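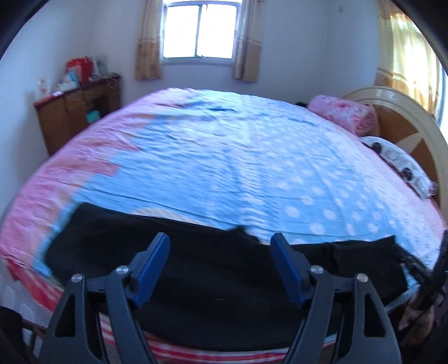
A bedroom by daylight.

I have come around to the view that a house ought to have one bed in it that belongs to no one in particular. I know what floor space costs, and I know the arguments for a desk and a good chair instead. I have made those arguments myself, at length, to people who were only trying to eat their dinner. But this past June I spent 7 nights in a spare room in Tillman, and I haven't felt the same about hotels since.

The hotel I'd meant to book wanted a fortune, and it sat out by the highway with nothing to walk to. The spare room came with a note about which faucet to trust and a shelf of paperbacks left by earlier guests. By the second morning I knew where the coffee filters were kept. By the fourth I was taking out the trash, and I can't tell you how happy that made me — it's a lovely thing to be trusted with somebody's trash.

My parents kept a spare room in our house on Fosard Street, 40 years ago now, and it was hardly ever spare. Cousins came, and friends of cousins, and once a whole softball team that had missed its bus (most of them slept on the rug, I should say). We kids complained about the line for the bathroom. I'd give a lot to stand in that line again.

Guests like these seem rarer now, and I think we've all gotten a little shy. We worry that the towels don't match, or that we'll be a bother, and so the visitor pays for 2 nights somewhere with an ice machine and we see each other for lunch. Lunch is fine! But the good talk comes late, in socks, after the dishes, when one of you has already said good night once and then sat back down on the stairs.

So if you have a room, even a small plain one with a decent window, I hope you'll put clean sheets on the bed and call someone. Leave the boxes in the corner if you have to. They'll be so pleased to be asked that I doubt they'll mind the boxes, and you can always move them before the next visit.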